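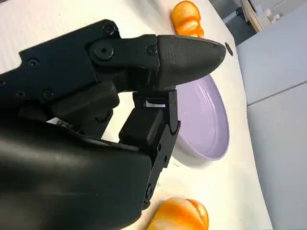 White table, small dark round mark. The mark is winning.

1/ I bought a white table. I have met myself, I know how I drink coffee, and I still paid £263 for a white table.

2/ The Kokkonen leaflet says "wipe clean with a damp cloth". I have wiped with a damp cloth. I have wiped with every cloth in the house, including one that was technically a sock.

3/ Next up was Bestitov cream cleaner, borrowed from Ruth Crabtree. The kitchen now smells like a swimming pool and the mark has never looked crisper.

4/ Ruth says toothpaste. Ruth also said toothpaste for the scratched telly, so we're weighing that up.

5/ Tried toothpaste. Table is minty.

6/ Several of you have suggested putting a plant on it. I've got a plant. It lives on the mark on the windowsill.

7/ Rang the shop on my lunch break. They can do me a new top for the price of a weekend in Whitby, delivery in June.

8/ Have bought coasters. White ones, they were on offer.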